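Noviembre
Por el equipo de pruebas de Biver

Galería: comparación de dos pinzas en la bandeja de bloques

En el taller de Biver estamos comparando dos pinzas para el mismo brazo. Una la llamamos Orketti y la otra Soltani, por el nombre de las carpetas donde guardamos los datos. El controlador es en los dos casos Ella, con los mismos parámetros de velocidad y de fuerza, de manera que la diferencia venga solamente de los dedos.

La tarea es sencilla de explicar: tomar un bloque rectangular de madera del fondo de una bandeja metálica, levantarlo y dejarlo otra vez, en paralelo a los demás. Cuando los bloques están muy juntos, los dedos tienen poco sitio para entrar, y ahí se nota más la geometría de cada pinza.

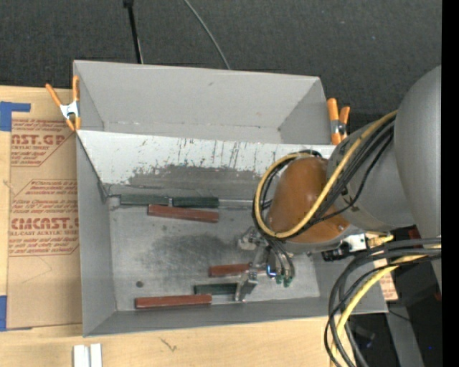
Lectura: 2 minutos

Los dedos metálicos, apoyados en el fondo de la bandeja, entre bloques verdes y de color marrón rojizo. Dos pinzas de resorte con mangos naranjas sujetan el borde.

Sobre la bandeja. Elegimos una de paredes inclinadas porque un bloque que queda contra la pared es más difícil de tomar que uno en el centro. Con la Orketti, este caso nos dio bastantes problemas: el dedo exterior tocaba la pared antes de llegar al fondo. Bajamos la velocidad de aproximación a 100 mm/s y mejoró, aunque no desapareció del todo.

Sobre los números. Hicimos 452 intentos con la Orketti, y 269 terminaron con el bloque bien colocado. Con la Soltani llevamos 729 intentos, pero la cuenta de los aciertos todavía no está revisada y preferimos no publicarla. Tampoco es una comparación limpia, puesto que al principio usamos la Soltani con una calibración de cámara antigua. Esos intentos los vamos a separar.

Sobre los cables. El recorrido de los cables en la muñeca limita el giro más de lo que habíamos calculado. En la próxima serie queremos fijarlos más arriba, hacia el codo, y repetir las tomas con giro de 90 grados en las dos pinzas.

Si alguien trabaja con bloques parecidos y tiene otra manera de medir el error de colocación, nos gustaría conocerla. Nosotros medimos con una plantilla de papel, bloque por bloque, y es un método bastante lento.

Entradas recientes
Calibrar la cámara con Ella, segunda parte
Soltani: cambio de los dedos y primeras impresiones
Orketti y las piezas cilíndricas
Cómo ordenamos los datos de las pruebas en Biver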